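Tried the new chili lime chicken wrap at Pindico for lunch. It replaced the plain one in December and went up 18 cents.
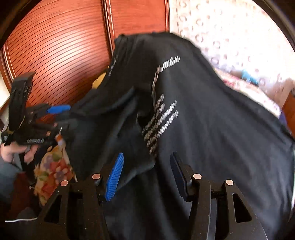
The chicken was fine, a bit dry at one end. Most of the heat is in the sauce, and they put it all in the middle -- the first few bites taste like tortilla. The menu board says 1,200 calories with the large fries, so I got the small.

They still have the peach shake, but the machine was down. Might try the Clastden location next time. It's open until 10 and the fries are usually hotter there.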